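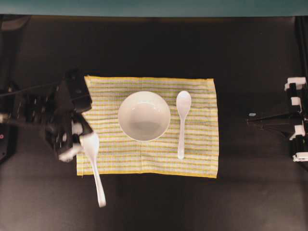
White bowl on a striped placemat, yellow border and all.

I ate dinner over the kitchen sink for most of my thirties, and I want to argue against it. I'm aware that nobody was arguing for it. It's more one of those things you slide into, like leaving the mail in the car. You live by yourself, you cook something or you open something, and you're hungry, and the sink is right there. Then you've eaten. Then it's 6:40 and the whole evening is sitting in front of you and you go look at your phone.

My opinion is that people who live alone should set the table. Every night if they can stand it, most nights if they can't. I mean a placemat, a real bowl or plate, a spoon or fork put down before the food gets there, and a chair pulled out. I don't mean candles (though go ahead, I'm not your mother).

I started two years ago in September, right after I moved to Gemport. The apartment came with a table I didn't choose and couldn't get down the stairs, so I had the furniture for it anyway. For the first month I used it to hold laundry. Then Samer Azar from downstairs knocked one night to ask about the recycling, and I answered the door holding a pot. I had been eating out of the pot. He was very nice about it and we talked about the recycling. But I shut the door and looked at the pot and thought, okay, I would never hand this to another person and call it dinner.

So I moved the laundry. I'd love to tell you the food tasted better right away, and it didn't! It was the same lentils. What changed first was that I got bored. A meal at a table takes a while, and when you've been inhaling your dinner in four minutes flat, fifteen minutes of just sitting there chewing is pretty dull. I got up to check things. I got up for salt, then for pepper, then to see if I'd locked the door. It took me a couple of weeks to sit through a whole bowl of soup like a grown person.

After that I started to like it. I noticed I was salting everything too much. I noticed I don't care for kidney beans, which I had been buying for years out of some kind of loyalty. I started cooking slightly better, too - nothing fancy, but if you're going to look at the food for fifteen minutes you might as well chop some parsley over it.

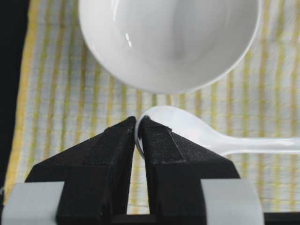 Isn't it lonelier to set a place for just one person?

It was for the first week or so, and then the feeling wore off and it was only dinner.

I put that to a few people while I was working on this, and I got more disagreement than I expected. My friend Abla Salameh has lived alone longer than I have and thinks I'm being precious. She eats on the couch with a blanket and a detective show, and she says that's her favorite hour of the day and I can keep my placemat. I don't have a great comeback to that. She's enjoying her dinner, and she knows she's having it. I suppose what I'm against is the kind of eating where you couldn't say the next morning what it was. If the couch works for you, the couch is your table, fine. (I still think she should try it for a week. She won't.)

Henrike Baumgart, who I used to work with, had a better objection. She has nights when she gets in at 9 and can barely take her shoes off, and being told to lay out silverware sounds to her like one more chore from somebody with free time. I get that. I have nights like that too, and on those nights I eat toast standing up and go to bed, and I don't feel bad about it. But the setting part really is tiny. It's three objects. Most of the work people picture when they hear "set the table" is left over from holidays, with the good plates and the folding chairs and somebody's aunt asking where the trivets are. One person's place takes less time than finding something to watch.

And I'd go further and say that the tired nights are when I'm gladdest I did it. I come in cranky, I put the mat down, and there's a spot in the apartment that is for me to sit in and be fed. I feel a little silly writing that. It's true, though.

A word about stuff, since people always want to know what to buy. Please don't buy much. The stores would love for you to think you need a set of something, and everything in sets comes in fours and eights, as if single people were a rounding error. Get one bowl you like the weight of. Mine is wide and sort of shallow, and it does soup, pasta, salad, cereal, and ice cream. Get a cloth placemat you can throw in the wash, because a mat you have to be careful with will end up in a drawer. Spoons I'm fussier about. A lot of them are too deep for my mouth, which sounds like a made-up problem until you've had one good spoon and gone back to the others. Thrift stores sell them loose, and you can stand there and hold each one like you're going to eat with it. People look at you. Let them.
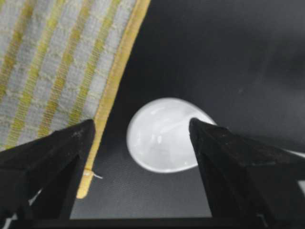

Glossy white against dark gray.

The phone is the hard part, and I'm not going to pretend I've solved it. My rule is that it stays in the other room until I'm done eating, and I break the rule maybe one night a week, usually when I'm waiting to hear from my sister. A book is allowed. The radio is allowed. I went back and forth on crosswords and decided they're allowed if I don't get mad at them.

What I'd really like is for us to quit treating dinner alone as the waiting room for some other dinner. I did that for a long time. I had nice dishes in a box, nicer than anything I was using, and they were for company, and company came maybe twice a year. The rest of the time I ate like someone who'd be leaving soon. All those lentils, all those evenings, and I was saving the good bowls for people who would honestly have been happy with paper plates.

The box is unpacked now. One bowl has a chip in it already, from me, from a regular weeknight when I was rushing the dishes. I was annoyed for a minute and then I kept using it. Tonight's the end of a squash soup I made too much of, and I still have to find the bread.

Related

In Defense of the Very Early Dinner
Your Freezer Is Not a Museum
I Stopped Bringing Wine to Parties
What We Owe Our Downstairs Neighbors, by Brahim Bennani
The Case for Owning Fewer Mugs
Let Your Guests Do the Dishes, by Ziad Smadi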